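Clip earrings pinch after an hour — can they be loosened without falling off?

Jewelry & Accessories > Earrings > Care and repair

Posted by flerkwood_gal

I don't have pierced ears and don't plan to get them done. In June I bought a pair of brass clip earrings from Clirham. They're the plain hinged kind, with a paddle back that snaps shut against the lobe. I like how they look, but after an hour they hurt, and after two I have to take them off. The left one is worse than the right.

I tried wearing them lower on the lobe, which helped a little, but then they tip forward and look wrong. I also tried the foam pads from the drugstore. Those slid off the first evening and I lost one in a restaurant.

There's no screw on the back that I can find. Is there a way to take some of the tension off without ruining them? I'd also like to know if brass is a bad idea for all-day wear. My skin was a bit green where the clip sat, though it washed off with soap.

34 people found this useful

Viltdale_bench

Yes, you can loosen them, but go slowly. On a paddle back, the tension comes from the two small side arms of the clip pressing on the base of the paddle. Open the clip fully. You'll see the arms on either side of the hinge. Slide something thin and flat under the paddle where it meets the base — a jeweler's key is made for this, but a small flat screwdriver with tape over the tip works too. Lift very slightly, close the clip and try it on. If it still pinches, do it again.

Most people go too far on the first try. Brass doesn't like being bent back and forth, and if you loosen it, tighten it, and loosen it again, the hinge can crack. I'd do the left one first and wear it for a full evening before you touch the right one.

Ears aren't the same on both sides, so don't worry if the two clips end up set differently. Mark the inside of one with a dot of nail polish so you know which is which.

On pads, skip the foam. Get the silicone kind that slips over the whole paddle like a sock. They come in two or three sizes, and the right size should be a little hard to put on. If it goes on easily, it will come off easily.

The green is normal for brass. It comes from the copper in it reacting with sweat and lotion. It isn't harmful for most people. A thin coat of clear nail polish on the part that touches your skin will stop it for a few weeks, then you take it off with remover and do it over. Keep the polish away from the hinge. If you get itching or a rash, that's a different matter and you should stop wearing them.

If they have any stones or enamel near the clip, take them to a repair counter. I wouldn't pry on those at home.

earlobe991

just buy magnetic ones. I had clips for years and gave up. no pinching at all, but they fall off if you wear a scarf

Þórarinsdóttir

I agree with most of the long answer above, but I'd check with Clirham before bending anything. Some shops will swap the backs for screw backs if you ask, and some will refuse the return once they see tool marks. Screw backs are slower to put on, but you can set each one to your own ear and change it during the day.

Also, think about weight. A heavy earring needs a tight clip. If you loosen the clip on a big brass piece it will hang forward, the same thing you saw when you wore them lower. In that case a wider pad does more good than a looser hinge, since it spreads the pressure over more of the lobe.

I take mine off for ten minutes at lunch and that gets me through a work day.
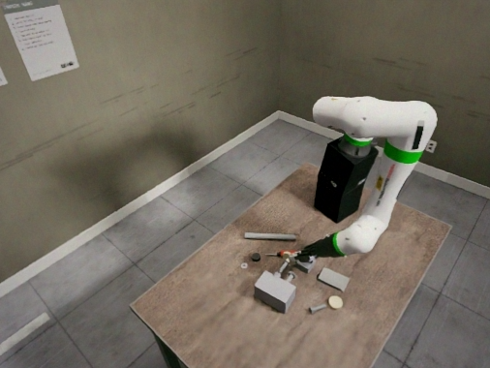
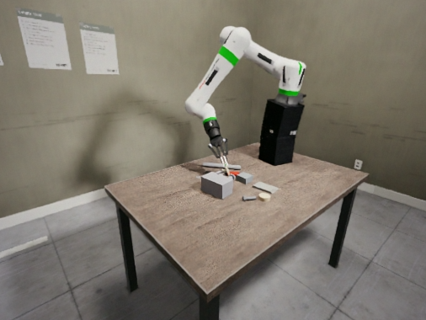
White arm with green bands, over the table 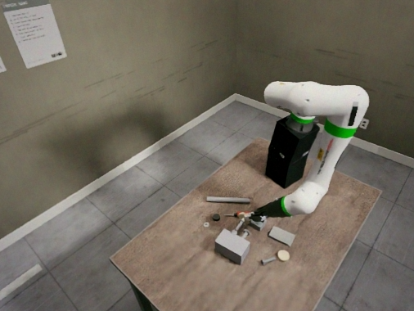

Viltdale, June

Follow-up from flerkwood_gal: I did the left one with a taped screwdriver, two small lifts, and wore it through dinner. It's sore but not painful. I left the right one alone. The silicone pads came in a pack of mixed sizes and the medium fits. I wrote to Clirham about screw backs and haven't heard yet.

Replies to this thread are still open. Please post new problems with pierced or hoop earrings in their own thread.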